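Robot Club Corner: Our Simulated Desk Is Open for Business

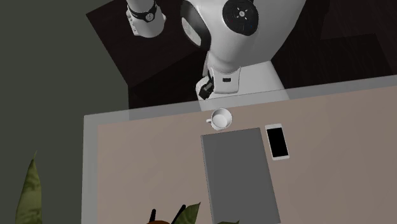

Page last changed: 27 March 2019

So we finally have a desk! It only exists on the computer, but I'm very proud of it. The Feltstead club has spent most of this term building a practice world for our Deningate entry, and last week I got to the fun part, which was putting stuff on the table. There's a white cup back by the robot, a phone with a black screen, and a big flat gray thing that started out in my notes as a tablet and that half the club calls the folder. (I've stopped correcting people.)

The cup is the one we care about right now. I turned it so the handle points toward the gripper, and the task for the next two sessions is to get hold of it without bumping anything else. We had 19 tries in our log by the end of Monday -- most of them mine, most of them bad. The fingers like to close a little too early, and I think my wrist angle is off, so if you're good at that kind of math please come sit by me.

I also put some leaves and a pot along the front. They don't do anything for the task, I just like them.

If you want to try it at home, the scene is in the Stivis folder on the club drive. Open the one marked Moser, since the older copy still has the table at the wrong height. We meet at 4 in the back lab, same as always, and there's room for four more people on the Deningate team if you've been thinking about it. Sign-up sheet is by the door!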